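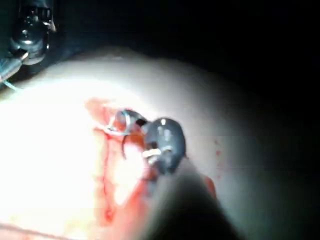

A surgical instrument with a dark, rounded wrist joint over a pale, tissue-like surface.

Zekcombe hospital to replace water treatment plant for instrument cleaning

Harb Regional Hospital in Zekcombe will replace the water treatment plant that feeds its instrument cleaning department, after mineral readings in the final rinse stayed above the hospital's own limit for most of the winter. Work starts in March.

The existing plant uses a softener followed by a single reverse osmosis unit. It was sized for 40 instrument trays a day. The department now handles more than that on most weekdays, and the membranes have been running past their rated output during the morning peak.

The hospital sets a conductivity limit of 50 microsiemens per centimeter for final rinse water. Readings at the washer inlet reached 329 in the worst week, according to a summary given to the hospital board. The limit was met again after the membranes were changed, but the readings began to climb within a month.

High mineral content leaves spots and scale on stainless steel after drying. Deposits can also collect in hinges, box locks and narrow channels, where they are hard to see and hard to remove. Trays with visible spotting were sent back through the washers, which added to the load on the plant.

"The softener was doing its job. The membranes were undersized for the flow," said Omar Karaki, the hospital's facilities engineer. "Changing them more often would have cost more over four years than a new unit."

The replacement will be supplied by Britico. It has two reverse osmosis units in parallel, either of which can carry the department alone at reduced flow, and a larger storage tank on a recirculating loop. Conductivity will be logged at the tank outlet and at each of the 4 washers. The old plant had one meter, on the supply side.

Saren, the contractor for the pipework, will replace the copper branch lines to the washers with stainless steel. The loop will be flushed with hot water each night, starting at 11 p.m.

Cleaning will continue during the work. The old plant stays connected until the new loop has passed chemical and bacterial tests, and the washers will be switched over one at a time. No operations are expected to be rescheduled.

The old softener will be kept and moved to the boiler room. The remaining equipment will be scrapped.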